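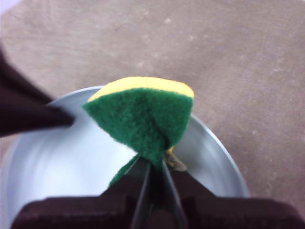 Kimutai Mwakyusa, Grenemton Robotics Club
Team Manual, Section 7: Wrist camera and soft-object grasping
Revised June 2025

7.1 Purpose

This section covers set-up of the wrist camera on the Muriithi arm and the sponge-and-bowl exercise used to check it. It applies to both arms on the club bench. Members should have finished Section 6 (homing and joint limits) before starting.

A kitchen scrub sponge is used for the exercise. It changes shape under load, and the two faces are different colours, so an error in grip position or orientation shows up in the wrist view straight away. In the view at the head of this section, the sponge is pinched at its base over the metal bowl, green face to the camera, with the yellow layer showing along the upper rim. The fan shape, wide at the top and creased at the fingers, is normal for a grip this low on the sponge.

7.2 Before you start

Parts needed:
Muriithi arm with two-finger gripper fitted
Wrist camera and short USB lead
Two-layer scrub sponge, dry
Round metal bowl
Laptop with Vulard control software installed
Safety glasses for everyone inside the marked area

CAUTION: Keep hands out of the work area whenever the arm is enabled. The stop button must be within reach of a second member, who does nothing else during a run.

7.3 Camera set-up

1. Power down the arm at the wall switch.

2. Fit the camera to the wrist bracket with the two short screws. Finger-tight, then a quarter turn. Do not use the long screws from the base kit.

3. Route the USB lead through both cable clips. Leave enough slack for the wrist to rotate fully in each direction.

4. Restore power and open the Camera tab in Vulard. Select the wrist device and press Start.

5. Check that the gripper housing runs across the bottom of the view and that both fingertips are visible above it. If only one finger shows, loosen the bracket and re-centre the camera.

6. Set exposure to Manual. Automatic exposure hunts when the bowl comes into view, and the colour thresholds will drift.

Note: Some reflection and slight blur inside the bowl is acceptable. Blur on the sponge itself is not. Reduce wrist speed if it appears.

7.4 Grasp and lift

1. Place the bowl on its mark and put the sponge inside it.

2. In the Grip tab, set the force limit to 48 and the closing speed to Slow. These are Vulard's own units and do not convert to newtons.

3. Jog the arm to the Above Bowl position. Confirm that the open fingers clear the rim on both sides.

4. Lower until the fingertips are level with the lower part of the sponge. Close the gripper.

5. Wait 500 ms. Foam keeps compressing after the fingers stop, and a lift started too early will log a false slip.

6. Raise to the Hold position and save one still from the wrist camera.

7. Compare the still with the view at the head of this section. The crease should sit between the fingers. A small patch of yellow foam beside one finger is within tolerance.

8. Lower, open the gripper and return to Home.

CAUTION: If the second arm is enabled, its tip can reach the bowl rim. Set the shared zone to Locked in Vulard before jogging either arm – the software does not do this by default.

7.5 Faults

Sponge rotates in the grip: grasp point is off-centre. Shift the target toward the middle of the sponge and repeat.

Bowl lifts or slides with the sponge: fingers are too low. Raise the grasp height by 3 mm.

Gripper reports Closed but nothing is held: the force limit was reached against the rim. Open, return to Above Bowl and check clearance.

Image freezes during wrist rotation: lead is too tight. Power down and redo 7.3, step 3.

Finger pads are replaced at 3,000 cycles. The counter is on the Giton controller under Maintenance; write the reading in the bench log after each session.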